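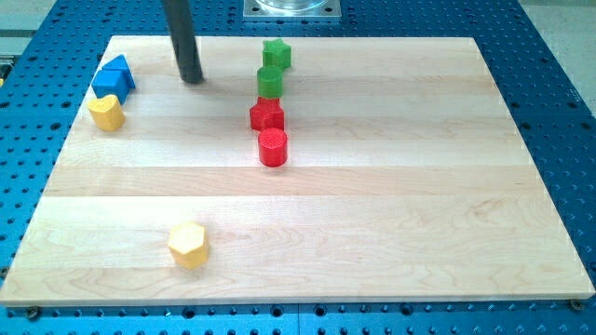 Sumstead Makers and Menders Forum > Kitchen > Chopping boards: what do you oil yours with?

tin_lid_tess
Started this because I have just finished sanding back my gran's old bread board and I am completely giddy about it. It was grey and furry and smelt of onions, and after an evening on the back step with the sandpaper it looks like something out of a shop! It's beech, I think. Now I want to do it justice. Mineral oil? Walnut oil? Some sort of wax? My mum swears by whatever is in the cupboard, so for years it's been getting sunflower oil, and I suspect that's where the smell came from. What does everybody use?

hobbleton
Congratulations on the board, old beech is lovely stuff. Get the sunflower oil out of your life. It never dries properly, it just goes sticky and then rancid. Food-grade mineral oil from the chemist, warm the bottle in a jug of hot water first, put on far more than you think is sensible and leave it overnight. Wipe off what's left in the morning. Do that three or four times the first week and then whenever it looks thirsty.

marrowfat
Seconding the warm oil! I do mine in the evening after the washing up and it's my favourite job in the house, the grain just leaps out at you. Don't forget the ends and the underneath. The ends drink twice as much as the top and if you only do one face the board can cup. I learnt that with a very nice piece of sycamore that now rocks like a boat.

Craig Ritchie
I'm going to disagree with the mineral oil crowd, politely. It's fine, it's cheap, but it never sets, so it washes out and you're forever topping up. Tung oil, the pure sort, thinned for the first coat. Yes it takes ages to cure, I give mine a good month before any food goes near it, but you get a finish that shrugs off water. I did our big maple one in February and have hardly touched it.

hobbleton
A month without a chopping board though, Craig! Where do you cut your toast?

Craig Ritchie
On the other chopping board. I may have several.

tin_lid_tess
How many is several?

Craig Ritchie
My wife reads this forum.

pennywhistle48
Can I put in a word for beeswax on top? I melt one part wax into four parts mineral oil in a jam jar stood in a pan of water, and it sets to a soft paste you can scoop out with a cloth. It smells gorgeous and your hands feel wonderful afterwards. I make it up in batches and give it away at Christmas. One jar does me ages, and I've got a board in use nearly every day.

Imogen Hulme
Oh I love this thread. I've been making boards for eight years, mostly maple and cherry offcuts glued up in strips, and the thing I'd say to Tess is get the surface right before you worry about the oil. Sand to 100, then up through the grits to 220 or so, then wipe the whole board with a damp cloth and let it dry. It'll go fuzzy again. That's the grain lifting, it's supposed to! Knock it back gently with your finest paper and do it once more. If you skip that, the first time you wash it you'll be back to furry and you'll blame the oil, when the oil was never the trouble.

tin_lid_tess
I did NOT do that. I stopped at 120 because that was the end of the packet. Back to the step I go! Is it worth doing if it'll only get knife marks all over it anyway?

Imogen Hulme
Definitely. Knife marks are one thing, a board that feels like a cat's tongue is another. And it's only an hour.

dadofthree_innes_rd
Bit of a side question. Our board has a split starting at one end, right along a glue line, just about wide enough for a fingernail. I've got a tub of that Uvico filler in the shed. Could I fill it and oil over the top?

Craig Ritchie
Please don't put filler in a chopping board. Check the tub, but I'd be amazed if it was meant for food, and it'll pop out the first time the wood moves. If it's opening on a glue line then open it the rest of the way. Clean both edges up with a plane, fresh waterproof glue, clamp it overnight. You'll lose a couple of millimetres and nobody will know.

marrowfat
He might not have a plane, Craig, or clamps. You can work a thin glue into a fingernail crack with a bit of dental floss and hold it shut with a luggage strap. Mine's held for years like that.

Craig Ritchie
It'll hold until it doesn't. Half the joint will still have old grease in it.

marrowfat
Then he does it again, and he's out ten minutes and a bit of floss! Not every mend has to last until the sun goes out.

dadofthree_innes_rd
I have neither a plane nor clamps but I do have a luggage strap and a great deal of floss. Will try marrowfat's way first and if it goes I'll come to Craig with my tail between my legs.

Craig Ritchie
Fair enough. Take it slowly with the strap, if you see the board start to bow you've gone too tight. And if you do need clamps, I've some you can borrow.

hobbleton
While we're on it, what's everyone's feeling about washing? I'm hot water, drop of washing up liquid, quick rub, stood on its edge to dry. My sister scrubs hers with coarse salt and half a lemon and it does come up beautifully.

pennywhistle48
Salt and lemon for me too, once a fortnight. It's brilliant for garlic. Rinse it well and let it dry right through before you wax or you'll shut the damp in.

tin_lid_tess
And the dishwasher?

Imogen Hulme
No!

Craig Ritchie
No.

marrowfat
Look at that, we all agree on something.

bramblefoot
I'll be the grump. I gave up on wood and bought a plastic board from Tralberg, it goes in the dishwasher, it cost less than your tung oil and I've never once had to stand a bottle in a jug. I do like looking at everybody's wooden ones though.

Imogen Hulme
You're very welcome here, bramblefoot, and I won't hear a word against anybody's board. But do come and have a go with a nice heavy maple one some time. The sound of the knife on it! It's such a soft, solid little knock. I've got one at 48 cm by 38 that takes a whole tray's worth of veg and it's a joy every single time.

bramblefoot
48 cm wouldn't go in my sink.

Imogen Hulme
It doesn't go in mine either, I wash it leaning over like I'm bathing a dog. Still worth it.

pennywhistle48
Tess, which are you going for in the end? If you're anywhere near Sumstead I'll drop you a jar of the paste, I've got loads left.

tin_lid_tess
Two minutes from the library! Yes please! Plan is: proper sanding, damp cloth, sanding again, warm mineral oil for a week, then your paste. I've told my mum the sunflower oil is for chips from now on and she's taken it quite well.

Craig Ritchie
Tung oil remains available to you when you tire of all that.

tin_lid_tess
Next board, Craig, promise. There's a manky little cheese one in the same drawer that could be your guinea pig.

dadofthree_innes_rd
Update from me, 16 Jul 2022. Glue in, floss in the bin, strap on. The crack has closed up and the board looks flat. Leaving it till tomorrow and I've hidden the bread knife so the kids can't get ideas.

marrowfat
Lovely! Don't peek. Give it the full day and then oil the ends first.

hobbleton
What glue did you go for in the end?

dadofthree_innes_rd
The waterproof wood one, blue lid, the label's half gone. Says safe for indirect food contact once cured. I cut the nozzle down a bit and it ran in fine.

Craig Ritchie
Good choice. Scrape any squeeze-out off while it's still rubbery, it's a pig once it's hard.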